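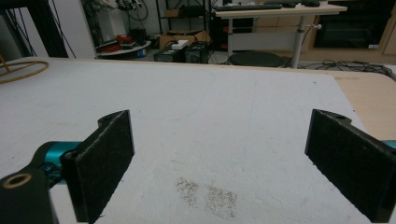
Granules on the white table, wrist view.

Segmentation drops the object once the fingers close
Posted by trenow_user, 13 Apr 2020

I run the Cliliver perception node at 30 Hz on the wrist camera. Granules on the table get a stable mask. With a black cap the mask is fine on approach, then merges with the fingers at contact and the planner aborts. Confidence threshold is 0.7. Log has 2797 merge warnings. Is there a setting for this?
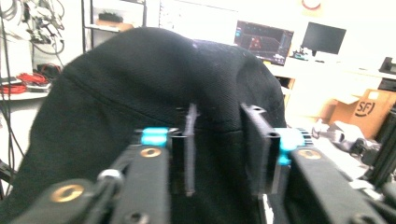

The planner needs a mask that leaves out the gripper, and mine doesn't. I tried a depth cutoff and it removed part of the object too. With black fingers pressed against black fabric, color gives me very little to work with. The stitched line above the jaws is one of the few edges left near them.

Teófilo Huaranga
Use a static finger mask. Record the empty gripper at 9 jaw widths, save one mask per width, and look it up from the encoder before segmentation runs. In Cliliver set self_filter to "lookup". Dilate each mask by 7 pixels. Check your encoder timestamps first, a late width reading gives you the wrong mask.

manolakis_fan
Try a lower threshold? Worked for me on Zavitcombe, different gripper though.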